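Foro técnico Parnis - Subforo: Enseñanza por demostración
Tema: Teleoperación o guiado manual para el plegado de tejidos

coordinacion_betthorpe
30/5/25
Estimados miembros: en Betthorpe debemos fijar el protocolo de captura para la tarea de plegado con dos brazos. Se solicita opinión fundamentada sobre el método de demostración. Nuestra propuesta inicial contempla 1000 episodios teleoperados, con 6 operadores formados previamente.

lab_tannous
En Tannous empleamos la teleoperación desde abril y la recomendamos para materiales deformables. El operador debe sujetar la tela por dos bordes opuestos y mantenerla sobre la mesa antes de iniciar el primer pliegue.

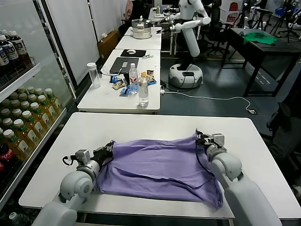

La tensión entre ambas pinzas es el punto más delicado. Si el operador separa demasiado los brazos, la tela se escapa de una de ellas; si los acerca en exceso, las esquinas inferiores se doblan por su cuenta y el episodio enseña un agarre ambiguo. Nosotros conservamos esos episodios, debidamente etiquetados.

noker_formacion
Discrepo respetuosamente. Con el guiado manual, el instructor percibe la resistencia del brazo y corrige antes. En Noker reunimos 1388 demostraciones por ese medio y la formación de cada instructor requirió 2 sesiones.

lab_tannous
¿Con los dos brazos a la vez? Una sola persona difícilmente guía ambos sin taparle la tela a la cámara.

noker_formacion
Con dos instructores, uno por brazo. Admito que la coordinación entre ellos es mejorable y que las manos aparecen en parte de las grabaciones.

coordinacion_betthorpe
Agradecemos las aportaciones. Mantendremos la teleoperación para el plegado - el guiado manual queda reservado a tareas de un solo brazo. Rogamos a lab_tannous que comparta su criterio de etiquetado en este mismo hilo.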